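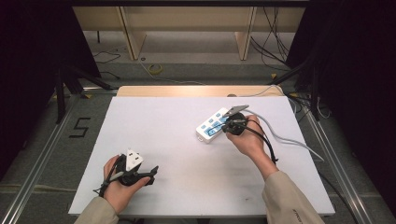 Trerstead viaduct - was it really the wind?

pontoon_pete
Been reading up on the Trerstead viaduct again and I still can't make the wind story add up. Every book says gale, November, middle span goes over the side, end of. But look at how the iron columns sat on the piers. Four stubby pins on each column foot, dropped into holes in the bedstone, no bolts, no straps, weight does all the work. Think of the white plug in the photo, three pins pointing up - turn it over and that's near enough your column foot, just one pin short. Goes into a socket fine and stays there while you push down. Lift one side and what's holding it? So my question is, was it the wind or was it always going to go the first time anything got under the deck? Anyone got the inquiry report or know where a copy is?

greywacke
There were straps. Page on it in the Rallis booklet, the one the museum used to sell. Wrought iron, two per column. Drawing at the back shows them plain as day.

pontoon_pete
Drawing shows them, yes. Doesn't mean they got fitted. I've stood on pier 3 at low water and theres no strap holes in the stone. Not filled in, not there at all.

greywacke
Pier 3 was rebuilt. You looked at the wrong one.

MrsTidewater
Rebuilt from the springing up, not the bedstone. My grandad worked on the clearing of the river bed (after, long after, they were still fetching iron out when he was a lad) and the bedstones were left where they were. Can't help on straps sorry.

Also it wasn't the middle span. It was the one next to it on the Zeltitz Mill side. Everyone gets this wrong because the postcard was printed back to front. Look at the chapel!

pontoon_pete
Did not know that about the postcard. Just checked. Chapel is on the wrong bank. Well well

dmu_dave
Total length 356 feet if it helps anyone, spans are 38 ft each apart from the two shore ones. Got it off the railway's own gradient book so should be sound. Doesn't give heights.

On the wind thing - the harbour log has the gale at 40 mph at dusk. That's a stiff breeze on that coast, we get that every other week. If 40 mph knocked it down it was a bad bridge and you don't need to look any further.

greywacke
The harbour log is one bloke looking at the sea and having a guess. And it's from the harbour, which sits behind the headland. Up on the viaduct you'd get it straight down the valley. Could easily be double.

dmu_dave
Could be. Could be half as well. Thats the trouble with could be

greywacke
Not half, Dave. Nowhere is windier behind a headland.

oilcan
coming at this from the other end. What was on it when it went? I always heard a goods with empties. Empty vans are the worst thing you can have in a side wind, big flat sides and no weight in them. The train catches it, pushes on the rail, windward column wants to lift, and if Pete's right about no straps then up it comes. So its both. Wind AND bad fixing AND the wrong train

pontoon_pete
That's pretty much where I've got to. Only snag is the signalman, who said at the inquiry the train was already off the viaduct when he heard it go. Or the newspaper said he said it. Hence wanting the report.

MrsTidewater
Signalman had his window shut. He says so himself further down the same column. Heard "a long rumble" and thought it was the train.

oilcan
ha. So no use to anybody then

JomarS
Jomar Soriano here, I look after the cuttings at the Trerstead reading room. We have part of the report, not all. Pages on the ironwork are there, the witness pages are missing and were missing when it came to us. The ironwork bit does mention straps but only as "shown on the contract drawings". I can't find anywhere that the inspector says he saw one. He does say that several column feet came out of the stone "clean". Make of that what you like. We're open Thursday afternoons, ring the bell, it's slow.

pontoon_pete
Clean!! If they'd been strapped you'd have torn iron or broken stone, surely. That's my case made.

greywacke
It's not made. Straps rust. That thing stood in salt air its whole life with hardly a lick of paint. Rusted straps snap and drop in the river and you're left with a clean foot. Booklet says the paint contract was cut twice.

pontoon_pete
And the holes in the stone? Do they rust too?

greywacke
Go and look at pier 2 and then come back to me.

dmu_dave
Can I just ask about the replacement, the steel one. It's had around 100 years out of it now and nobody's ever had a bad word. Same piers up to a point. Was that bolted down?

MrsTidewater
Bolted right through, you can see the plates from the footpath when the ivy's been cut back. Which it hasn't.

tramlines
Sorry to barge in, is this the same firm that did the Mudilano crossing? Same squat columns with the ring half way up, saw it on holiday years ago and thought of Trerstead straight off. If it's the same patten somebody might have drawings for that one.

oilcan
Similar castings but I think a lot of foundries did that ring. Worth a look though. Is Mudilano still up?

tramlines
Was when I walked over it. Wobbled a bit

pontoon_pete
Right, I'm going Thursday to see Jomar's pages and then down to pier 2 if the tide lets me. Will take a torch and a tape. greywacke you're welcome to come and hold the other end.

greywacke
Might do. What time's low water?

MrsTidewater
Ten to four. Wear proper boots, it's all slime by the second pier.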